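How to Set Up a Vacation Rental Listing and Calendar on Buvetico

Last updated: 10 Aug 2022

This guide covers creating a self catering listing on Buvetico, setting the rates, linking the calendar to a second booking site, and testing the result before the listing goes live. It applies to whole apartments, villas and single houses. Shared rooms use a different form and are not covered.

Before you start

Have the following ready:

A Buvetico owner account with a confirmed email address.
The full postal address of the property, including the unit number.
The local rental license or registration number, if the area requires one.
Bank details for payouts. The name on the bank account must match the name on the owner account.
Your rates for each season, written down with start and end dates.
A list of dates already taken through other channels.

Set aside enough time to finish the address and tax pages in one sitting. Those two pages do not save drafts. All other pages save when you click Next.

Step 1. Create the property record

Sign in and open Properties, then Add New. Choose Entire Place. Enter the address exactly as it appears on the license. If the street is not found, choose Place Pin Manually and drag the pin to the front door. For properties inside a gated complex, place the pin on the unit and enter the gate location in the Arrival field. Guests see the exact pin only after payment. Before that they see a shaded circle.

Enter the internal name. This is for your own use and does not appear to guests. Owners with several units should use a fixed pattern, such as town, building, unit. The example property in this guide is entered as Karam 4, which is unit 4 in a building called Karam.

Step 2. Enter the capacity

Buvetico asks for two numbers: standard occupancy and maximum occupancy. Standard occupancy is the number of guests included in the base rate. Maximum occupancy is the highest number allowed with the extra guest fee. If you do not charge for extra guests, enter the same number in both fields.

A sofa bed counts as one or two places depending on its width. Do not list a sofa bed as a bedroom. The form accepts it, but the listing will be sent back at review.

Step 3. Write the title and description

The title field holds up to 50 characters. Put the property type and the area first. Search results on a phone show only the start of the title.

The description has three parts: Summary, The Space, and Getting Around. Summary is the only part shown without a click. State the floor, whether there is an elevator, the parking arrangement, and the distance to the nearest grocery store. Leave prices out of the description. They will go out of date and will conflict with the rate table.

Step 4. Add photos

Upload landscape photos in JPG format. The first photo becomes the cover. Drag the others into the order you want, then assign each one to a room from the drop-down list. Unassigned photos are placed at the end of the gallery.
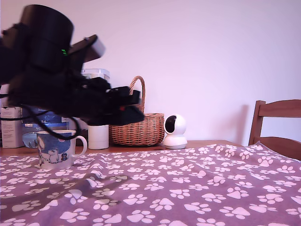
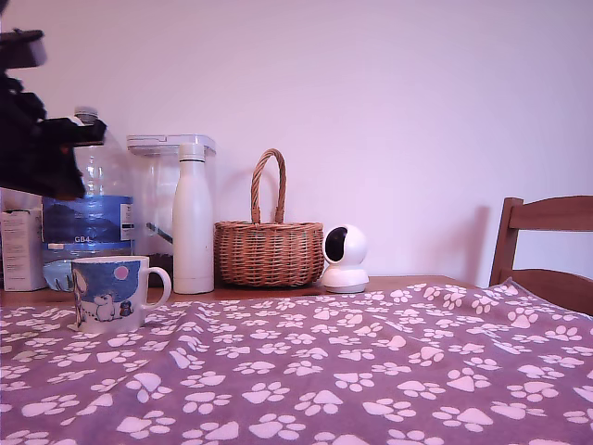

Captions are optional and limited to one line. If you replace a photo later, the old caption is deleted with it and has to be entered again. Changes to the gallery can take up to an hour to appear on the public page.

Step 5. Set the base rate

Open Pricing, then Base Rate. Enter the nightly rate for standard occupancy. For Karam 4 the base rate is 200 per night in the payout currency. Any date not covered by a season uses this figure, so set it to an amount you would accept on any night of the year.

Next, set the extra guest fee. The fee is per person, per night. Karam 4 uses 25. Children under two are not counted.

The cleaning fee is charged once per stay. If the cleaning fee is high compared with the nightly rate, short stays will look expensive in search, since Buvetico sorts by total price divided by nights.

Step 6. Add seasons

Open Pricing, then Seasons. For each season enter:

Name (internal only)
First night
Last night
Nightly rate
Minimum stay

The last night is the last night slept, not the checkout date. This is the most common error in the rate table. If high season ends with checkout on the first of September, the last night is August 31.

Seasons cannot overlap. If you need a higher rate for a holiday inside a longer season, use Date Override. An override takes priority over a season, and a season takes priority over the base rate. Deleting an override returns those dates to the season rate.

Check the minimum stay at each season boundary. Buvetico applies the rule of the arrival date to the whole stay. A guest arriving on the last night of low season with a two-night minimum can book two nights even if the second one falls in a high season with a seven-night minimum. To prevent this, add an override with a longer minimum to the last few nights of low season.

Step 7. Link the calendar

If the property is also listed on another site, link the two calendars before publishing. The steps below use Trumico as the second site. The method is the same for any site that supports iCal.

First, export from Trumico:

1. Sign in to Trumico and open the listing.
2. Go to Availability, then Sync.
3. Click Export and copy the full link. It ends in .ics.

Then import to Buvetico:

1. Open Calendar, then Linked Calendars.
2. Click Import and paste the link.
3. Name the calendar and choose a color.
4. Click Save. The first import runs at once.

Repeat in the other direction. Copy the Buvetico export link and paste it into the import field on Trumico. Both directions are needed. A one-way link is the usual cause of double bookings.

iCal carries dates only. It does not carry prices, guest names or minimum stays. Those have to be kept up on each site by hand, or through a channel manager such as Giment.

Step 8. Set a buffer

Calendar links are not instant. Buvetico checks imported calendars on a schedule, and the delay can be several hours. Two guests can book the same night on different sites inside that gap.

To reduce the risk, set Advance Notice to at least one day under Booking Rules. This blocks same-day bookings, which leave the least time to correct a conflict. If you cannot clean the property between a checkout and a check-in on the same day, also set Preparation Time to one night. Preparation nights are sent to linked calendars as blocked dates.

Do not set preparation time on both sites. Each site will read the other's preparation night as a booking and add another night after it. In some cases this repeats until a full week is blocked.

Step 9. Enter check-in and checkout times

Check-in time is given as a window. Checkout is a single time. For Karam 4, checkout is 11 a.m. If guests collect the key from a lockbox, choose Self Check-in and enter the code in the Access field only. Text in the Access field is released to the guest the day before arrival. Text in House Rules is public.

Step 10. Choose a cancellation policy

There are three policies: Flexible, Standard and Strict. The policy in force on the day of booking applies to that booking. Changing the policy later has no effect on stays already booked. If you use a second site, choose the closest matching policy there.

Step 11. Test before publishing

Click Preview, then Test Booking. No card is charged. Run these checks:

A stay fully inside one season.
A stay that crosses a season boundary.
A stay at maximum occupancy.
A stay shorter than the minimum. This should be refused.
A stay over dates already taken on the linked site. This should also be refused.

Compare each total with your own calculation. If a total is wrong, open Price Breakdown and look at the line for each night. The source of the rate is shown in brackets as base, season or override.

Step 12. Publish

Click Submit for Review. The status changes to Pending. You can edit rates and the calendar while the review is open, but editing the address or license number restarts it. When the status changes to Live, open the public page in a private browser window and confirm that blocked dates appear in gray.

Troubleshooting

The imported calendar shows no dates. Open the .ics link in a browser. If it does not download a file, the link was copied incompletely.

Dates remain blocked after a cancellation. Click Refresh Now next to the linked calendar. If the dates are still blocked, look for a preparation night or a manual block.

The total is higher than expected. Check whether standard occupancy is set too low. The extra guest fee applies to each guest above that number.

The listing does not appear in search. Clear the dates and search by area. If it appears without dates but not with them, the minimum stay is longer than the dates entered.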